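4.2 How towels are hung and what counts as straight

The kitchen tasks in the preceding section had fairly clear end states. A plate is in the rack or it is not. Bathroom textiles gave us more trouble, and the hand towel gave us the most. Of the 959 episodes of tidying recorded in the home diaries, 70 concerned a towel on a bar, and these were the episodes on which the two coders (Ikeda and Jelínek) disagreed most often. This section sets out how the towel episodes were coded, what participants said about them, and where the scheme still falls short.

We use "bar" for any horizontal rod fixed to a wall or door, "ring" for a closed loop, and "hook" for a single point. Only bars are treated here. Rings and hooks appear in Section 4.3, where the question of folding hardly arises. By "front layer" we mean the part of the towel lying nearer the room and by "rear layer" the part between the front layer and the wall. The "drop" of a layer is the distance from the bar to the lowest point of its hem.

A towel folded over a bar has few degrees of freedom, but they interact. It can be moved sideways along the bar, pulled forward or back so that one layer gains length at the expense of the other, turned so that its edges no longer run parallel, and smoothed or left creased. In the first version of the scheme we coded only the difference in drop, on the assumption that people who care about a towel care mostly about that. Interviews did not support this. Several participants hung the front layer lower on purpose, so that a hand reaching for the towel would meet a single thickness of cloth, and regarded even layers as a shop habit. Others never looked at the drop at all and judged the towel by whether its hems were level.

The second version therefore separates four properties: coverage (how much of the bar is hidden), drop difference, hem angle, and surface. Each is scored from a still and without reference to the participant's own account. Figure 7 gives a case in point. The layers differ in drop, the rear one is the shorter, and its lower edge is also crooked, so that the case scores on two properties at once and a coder has to keep them apart. 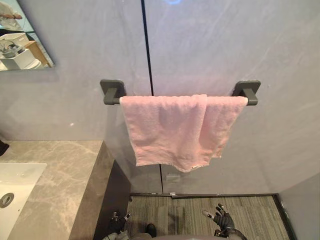
Figure 7. Hand towel on a two-bracket bar. Coverage is nearly complete; the front layer has the longer drop and the hem is uneven.

Coverage was the easiest of the four. Where a towel is nearly as wide as its bar, as in Figure 7, there is little room to be off center, and coders agreed in every such episode. With narrow towels on long bars the question of centering came back, and we found that participants used whatever the wall offered as a guide. A tile joint, a panel seam, or the edge of a mirror was taken as the line to which the towel should be set, even when the line did not match the middle of the bar. Pešek, who conducted most of the interviews, noted that people would often point to such a line while explaining that they had hung the towel "in the middle." We do not treat this as an error on the participant's part. The scheme records the offset from the middle of the bar and, in a separate field, the presence of a vertical line behind or beside the towel.

Drop difference was scored in three steps: none, slight, and marked. The boundary between slight and marked was set at a hand's width, which coders could judge by eye against the bar brackets. It is a coarse measure. Thick towels hide the rear layer almost entirely when they are seen from straight ahead, and in those episodes the coder had to wait for a still taken at more of an angle. If there was none, the field was left blank. Blank fields were kept in the data and were not filled in from the later interview.

Hem angle proved harder than expected, largely for reasons of material. Terry cloth has a looped pile on a woven ground, and with repeated washing the ground and the border shrink by different amounts. The hem then draws in and ripples. A towel in this state cannot be hung with a level lower edge however it is placed, and a coder who looks only at the hem will mark it as crooked. Participants knew this about their own towels. One told us that she had stopped looking at the bottom and went by the sides. Another had cut the border off two of hers and thought they hung better for it. We now ask coders to judge the angle from the side edges first and to use the hem only if the sides are hidden in folds. This brought the two coders much closer together, though it did nothing for towels folded lengthwise before hanging, where one side edge lies inside the fold.

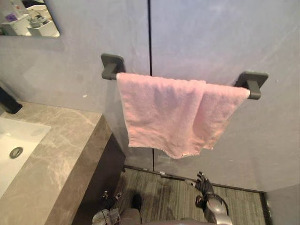
Care labels were not part of the scheme at all until Kermani raised them during the second round of coding. A label sewn into the hem tends to stick out when the towel is hung, and it shows which end and which side of the towel is facing the room. For some participants this mattered a good deal. In the Ondrejka household the label was always to be on the rear layer, and a towel with the label in front was taken down and turned even when it was otherwise straight. In most other homes the label was ignored, and when we asked about it people had to go and look. Since we could not tell from a still which kind of household we were in, label position is recorded but does not enter the tidiness score.

Surface, the last of the four, covers creases and rumpling in the hanging cloth. Here the coders were asked to separate folds that come from the way a towel has been hung from creases that were already in it, for example from storage. In practice they could seldom do this. A soft towel taken from a shelf keeps its storage folds for some time, and a towel that has just been used to dry hands is bunched where it was held. Both look much the same in a still. Agreement on surface stayed low through both rounds, and we report it only for completeness.

The order in which people corrected these properties was more regular than the properties themselves. In the diaries in which a towel was adjusted in more than one step, the first step was nearly always to take hold of one lower corner and pull down. This changes the drop and the angle together. The second step was at the bar, where the cloth was shifted or flattened with the palm. Smoothing the front layer came last, if it came at all, and often ended with a brief tug at the hem. Very few people took the towel off and started again, and those who did were mostly the same ones who had strong views about labels. We had expected the reverse order, with the fold at the bar set first, because this is how the Sillo housekeeping manual teaches it. Only the participants who had worked in hotels did it that way.

Two limits should be mentioned. First, the stills differ in height and direction of view, and a level bar seen from one side can look as if it slopes. Coders were told to judge the towel against its own bar and never against the edges of the still, but we cannot rule out that some of the scores for hem angle were affected. Second, hand towels beside a washbasin are disturbed many times a day. Baláž, who compared morning and evening stills from the same homes, found that a towel scored as straight at 7 in the morning was seldom still straight by the time the household had left. A single score says little about how a person likes the towel to hang. In the analysis that follows we therefore use only episodes in which the participant had touched the towel in order to adjust it, and leave out all those in which it had merely been used. This removes a large share of the bathroom material, but what remains can be compared with the folding episodes in Section 4.4.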